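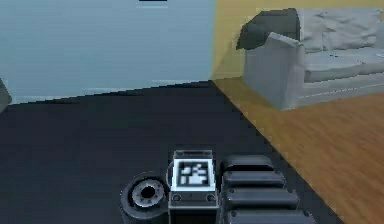
Living Room, Variant Five

The operator logged in at 6:40 and was assigned the room with the blue wall. The queue had held 600 episodes when the Merkville contract opened in April. It now held 293.

An episode in this room had one instruction: go to the sofa, stop beside it, face it. The operator drove, the simulator recorded, and the record went into the set that Grornden used to train its navigation policy. Each record carried the camera view, the joint positions, the wheel commands and a line of text. A run that took too long was discarded. A run that touched the furniture was also discarded, but into a separate folder, which the training team in Ullham kept and did not discuss.

The sofa stood against the yellow wall, across the wood. The robot started on the dark floor, facing blue. The start heading was drawn at random within limits, and this draw put the sofa well off to the right. The operator turned, corrected, crossed onto the wood and stopped short of the armrest. The console accepted the run. The robot was back on the dark floor before the fan in the workstation had changed pitch.

The guidelines said that runs should be efficient and natural. Natural was defined in section 4 as "the way a person would move who knew the room." The operator knew the room. By the second week the operator knew it better than the apartment on Fraser Street, where the sofa was brown and a person could walk past it for days without arriving.

At 238 remaining, a message came from review.

"Your runs pause at the edge of the wood. Mean pause 0.9 seconds. Is this a control problem?"

The operator replayed the last batch. The pause was there. In every run the robot came to the line between the dark floor and the boards, slowed, stopped and went on. There was no step at the line. The physics file gave both surfaces the same height and the same friction. The operator checked it twice and wrote back.

"No control problem. Will correct."

The next run was made with attention. The robot crossed without stopping. So did the one after it. On the third the operator reached for a coffee, drove one-handed, and the pause came back, slightly longer than before.

A second message arrived on Thursday. The tone had changed.

"Please do not correct the pause. The interim policy has been trained on your first batches and it pauses too. Success rate in this room is up. We are trying to find out why. Continue as before."

The operator tried to continue as before. This was harder than the first correction. A pause made on purpose had a square shape in the velocity plot, flat at the bottom, with a clean corner on each side. The earlier ones had sagged. Review flagged the square ones within the hour and returned them without comment.

For the rest of the shift the operator drove badly and knew it. Then, late, with the building's heating off and a coat on, the operator stopped watching the plot and looked at the room instead: the gray throw or cushion over the arm of the sofa, the boards running away to the right, the corner where the two walls met. The robot came up to the wood and slowed.

The operator remembered then. In the house before the apartment, and before the one before that, there had been a floor that was not to be walked on in shoes. It had begun at a line like this one. A child stopped there, looked down, took off one shoe and then the other, and went in.

The console asked for a label. The field was optional and allowed free text – review used it to sort odd cases. The operator typed "shoes," deleted it, and typed "nominal."

The run was accepted. The robot stood on the dark floor again with a new heading, and the timer started.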